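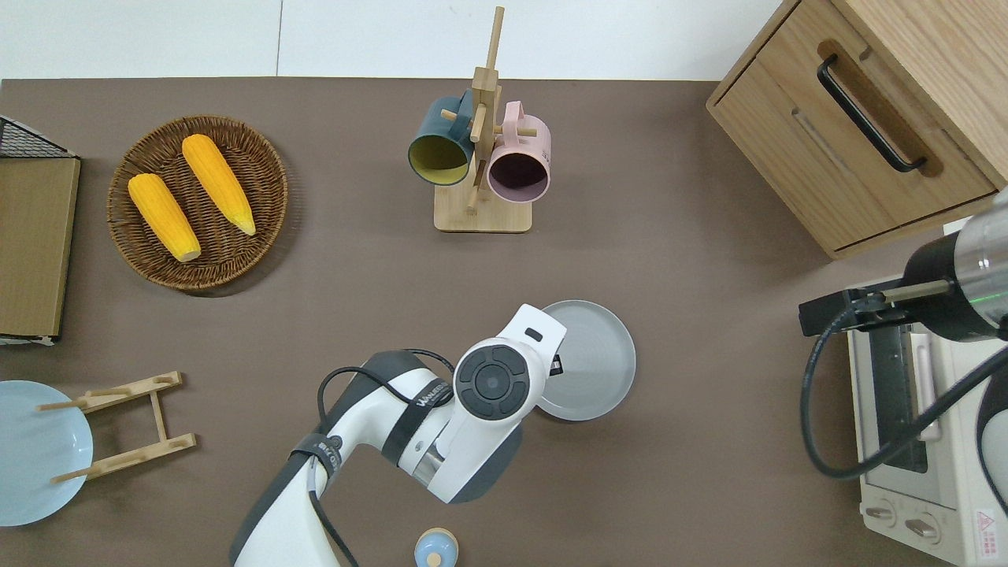 ## 4.2 Tischszene: Teller, Tassen, Maiskolben

**Abbildung 3:** Arbeitsplatz mit zwei Armen, grauem Teller, Tassenbaum und Mais im Korbtablett.

Ich gebe zu, ich hatte auf den Mais gewettet. Zwei Kolben aus einem geflochtenen Tablett auf einen Teller legen, das klang für mich nach der schwersten Aufgabe im ganzen Satz (krumm, knubbelig, jeder anders). Finn Gerlach hielt dagegen, und er hat gewonnen: Unsere Lunska-Steuerung kam mit dem Mais nach 250 Demonstrationen ordentlich zurecht, mit den Tassen auch nach 500 noch nicht. Die Henkel wollen über kurze Holzzapfen, und wenn der Winkel ein bisschen danebenliegt, pendelt die Tasse und der Greifer sucht ins Leere - das sieht dann leider ziemlich hilflos aus!

Beim grauen Teller ist der Rand das Thema. Greift der Arm zu flach, schiebt er den Teller vor sich her, und in den Holzständer bekommt er ihn so nie. Zineb Berrada hat deshalb den Anfahrwinkel um 10 Grad steiler gestellt, das half spürbar. Kann die Maschine also schon Küche? Den Tisch abräumen würde ich ihr zutrauen, mit viel Geduld. Meine Lieblingstasse noch nicht.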